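Dumeo Household Words - data card

Version 2, February 22, 2025
Maintained by Lejla Kovačević and Snežana Janevski

What is in this package

Dumeo is a small word list of household objects in English, with the plural, a short definition and one or two sentences of use for each entry. We made it for evening language courses, where adults need the words of the home before the words of the office. The list has 529 entries. It comes as one text file, with one entry on each line and fields separated by tabs.

Fields

word: the singular form, lower case
plural: the plural form, or a hyphen if the word has no usual plural
group: the part of the home where the word is taught (kitchen, hallway, bathroom, repair, paper)
meaning: a definition in simple words
sentence: an example of use

How the entries were written

Lejla wrote the first definitions and Snežana corrected them. After this we changed places for the second half of the list, so the style is not fully the same everywhere. In the kitchen group the definitions are shorter. We tried to use only words that a learner knows after one year of study, but in the repair group this was difficult and we did not always succeed.

Spelling is American. If a British word is very different, it stands in brackets at the end of the meaning field.

Hallway group

The hallway group has 87 entries. It covers keys, trays, hooks, shoes, umbrellas and mail. Two entries as they stand in the file:

tray - trays - hallway - a flat thing with a low edge, for holding small objects - Put your coins in the tray.
key - keys - hallway - a small metal tool that opens a lock - I left my keys at work.

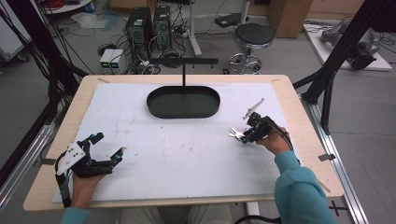
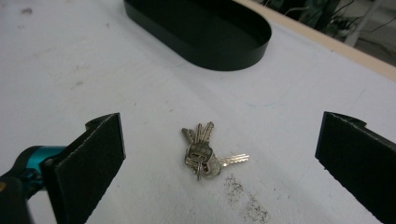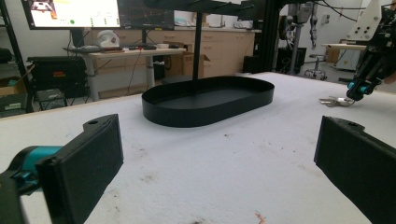
Repair group

The repair group has 89 entries and is the newest part. Many words here have a second meaning outside the home ("nut", "plug", "file"). We give only the meaning that belongs to the group. A teacher who needs the other meaning must add it as a separate line with the same word, and the import script will accept it.

Known problems

- The word "glasses" is listed only for drinking. The entry for eyes is missing.
- Some example sentences use "he" too often. We will correct this in April.
- In the paper group, "stationery" is marked as having no plural, but the sentence field is still empty.
- Words with an apostrophe may look wrong if you open the file in an old spreadsheet program. Please choose UTF-8 when you open it.

Use and license

You can copy, print and change the list for teaching, also in paid courses. Please keep both our names in the file. If you correct a definition, send us the old line and the new line together - it is much easier for us to compare them in this way.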